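Notes from the soup table

Well, the November lunches went so well that I've been talked into running them again, and I'm very happy about it! If you missed them, the idea is simple enough. You come along, you eat soup, you stay for a natter, and you go home with the recipe in your pocket. 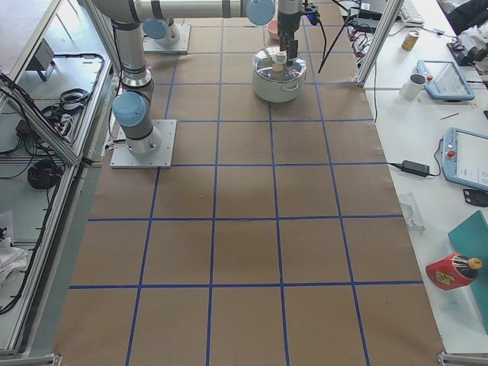
My own favourite was Kasun Karunaratne's lentil and coconut. He won't give exact amounts (I did ask, twice) but I've had three goes at home and I think the trick is to fry the mustard seeds last and tip them over at the end. My first try was far too thick - more of a dip, really - and the second was all lime.

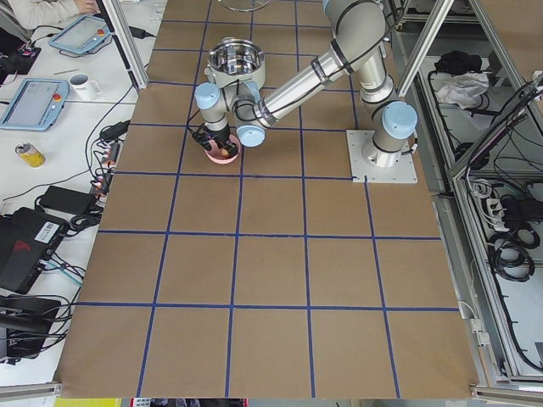

Chathurika Matubbar is doing a leek and potato next, with a lot of black pepper, and she'd like to hear from anyone with leeks going spare at the allotments. Mine have rust again so I'm no use to her.

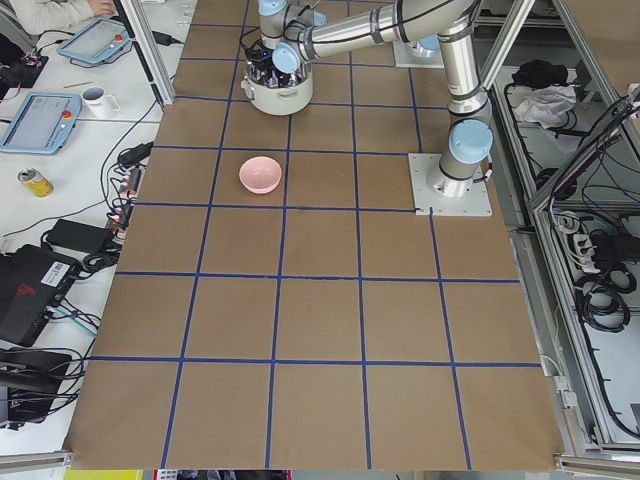 A word about bread. We've been buying it in, and it's fine, but a few of you bake lovely loaves and I'd much sooner eat those. Rye, soda bread, anything you like. Please put a label on it if there are nuts or seeds in. We raised £154 last time, by the way, and all of it went on new bowls and spoons, so you can stop bringing your own.

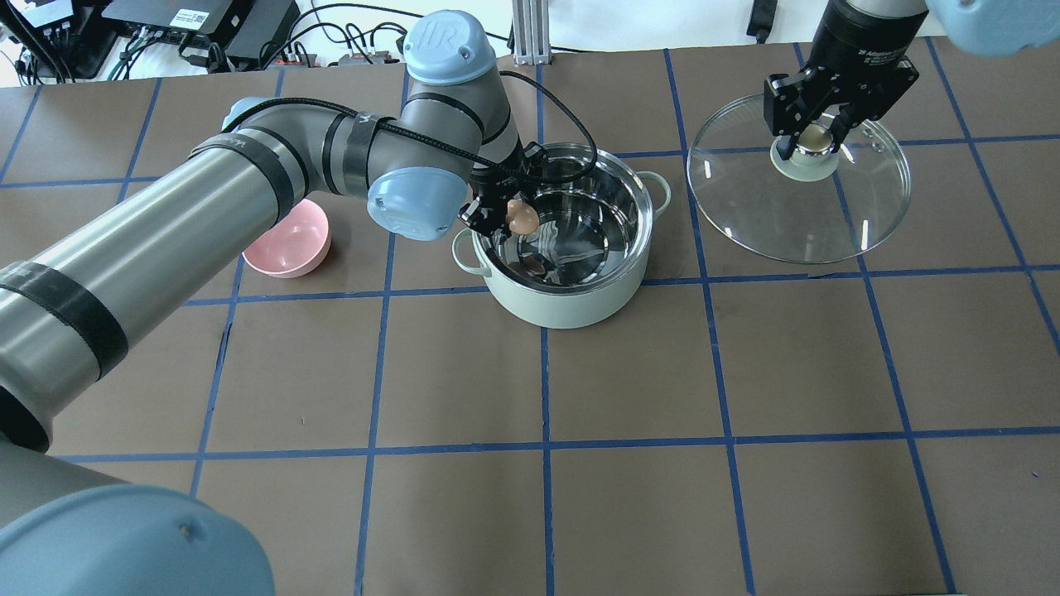
Issue 122

The next lunch is on 25/02/2025 at half past twelve. Tell me if you're coming so I know how many onions to chop, and if you've borrowed my big ladle, I'd love it back before then.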